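Junk drawer

A junk drawer is a drawer, box or basket in a home or workplace that holds small items with no other assigned place. It is found most often in the kitchen, usually one down from the cutlery. Regional names include odds drawer, bits box and, in the town of Bruleck, "the Friday drawer," after the day on which people traditionally promised to sort it.

Contents

Tape is close to universal, as are small bottles, spent batteries stored with fresh ones, and keys to locks that left the house with a previous owner. A household survey run in Bruleck by the writer Bouchra Sqalli covered 300 homes and logged 573 different kinds of object. Only 3 homes claimed to have no junk drawer. Two of these were later found to have a junk closet.

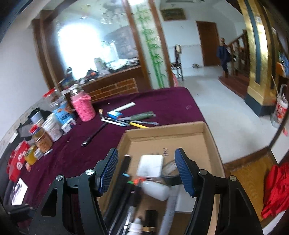
Sqalli sorted her finds into things kept for use, things kept out of guilt, and things no one in the house could name. The last group was the largest. Takeout menus, once the bulk of any drawer, have declined sharply, though the soy sauce packets that came with them appear to be permanent.

History

Early household manuals advise giving every object its own place, which suggests that few objects had one. The fitted kitchen made matters worse by supplying more drawers than most families had categories. The furniture maker Pelow sold a divided "sundries tray" with 101 compartments. It was withdrawn after buyers complained that they could not find anything, and surviving trays are mostly used for screws.

A rival firm, Onum, took the opposite view and sold a deep drawer with no dividers at all. It did well.

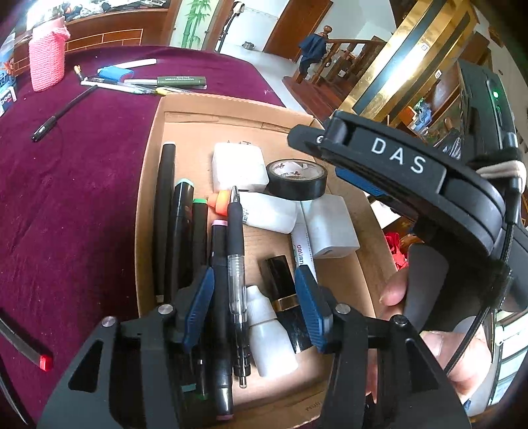 Sorting methods

The Alaoui method calls for emptying the drawer once a year, in June, and returning only what has been used since the last time. Killian Jacquet, a critic of the method, argued that the test is unfair to fuses, candles and spare buttons - items whose whole job is to wait. His own system was to close the drawer firmly. It remains the more widely practiced of the two.

See also: Attic; Glove compartment; String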